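The town of Cistadville has 23 places to buy coffee and, as of this summer, one place to buy tea. Angelica Magbanua opened it on the theory that somebody had to.

She sells 26 kinds, most of them to people who came in asking for a latte. "I let them down gently," she says – and then sells them an oolong.

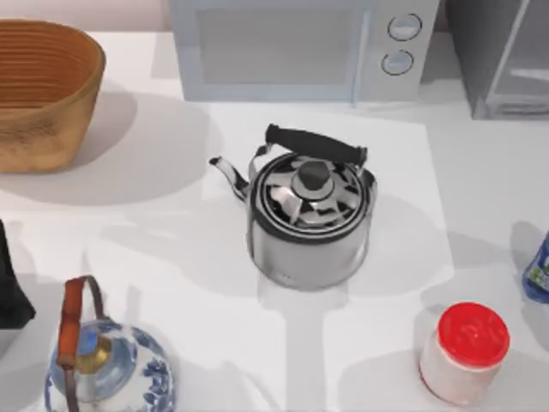
The water question

Magbanua blames the kettle at home for most complaints. Boiling water scorches green tea, and no fancy tin will save it. Her regulars have begun waiting two minutes before pouring, with visible suffering.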